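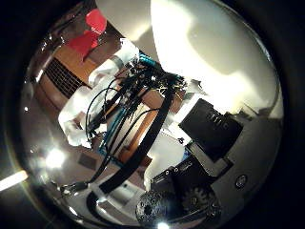

How long does a person have to train before they can teach an arm by remote control? At Olska, new operators practise for 2 weeks before anything they record is kept for training.

Niilo Heinonen runs the teaching cell there. He joined from a packaging firm, where he programmed arms point by point on a pendant, and he still prefers to talk about demonstrations in terms of cycle time and scrap. "A demonstration is a part," he said. "It is in tolerance or it is thrown away."

The cell uses two methods. In the first, the operator takes hold of the arm and moves it through the task while the motors carry only its weight. In the second, the operator sits at a desk with a smaller leader arm, and the working arm copies its joint angles. Olska began with the first and now uses the second for most jobs.

"Moving it by hand is quicker to learn," Heinonen said. "The person feels the contact directly. The trouble is that their hands and sleeves end up in the wrist view, and the policy learns from a picture it will never get again once the person has gone. You also push harder than you think. The forces recorded at the joints belong partly to the operator."

Remote control removes the hands from the view but adds delay and takes away touch. Ritva Mustonen, who trains the operators, said the first fault she sees is hesitation above the object. "They stop and look, because they cannot feel. The arm then learns to stop in the same place, and it has nothing to look for. We tell them to plan the grasp before they move, then go in at one speed."

Wrist cameras bring problems of their own. A very wide lens keeps the fingers and the surroundings in view together, at the price of heavy curvature towards the rim. Olska does not flatten the pictures before training. Mustonen tried it on an early job and found that the corrected version lost the outer part of the view, where the approach is often decided. Ceiling lights are a smaller nuisance. They leave glare near the rim that shifts as the wrist turns, so operators record at different times of day.

Cables take up more of the conversation than either of them would like. "A loop that drags on a joint changes how the arm settles," Heinonen said. "If you tie it differently in May, your earlier recordings describe a slightly different machine." Any change to the routing is now logged with the recordings – including ones that look too small to matter.

The present job, known internally as Zukari, is placing a moulded clip into a tray. The training set holds 2000 demonstrations. A further 61 were rejected at review, most of them for a second attempt at the grasp. Mustonen would like some of those back. "A recovery is useful if it is clean. If the arm never sees a missed grasp, it does not know what to do after one."

Heinonen is less sure, and the two have agreed to train a separate policy with 8 of the rejected recordings added, to see whether it does any harm. Results are due after the tray fixture has been replaced.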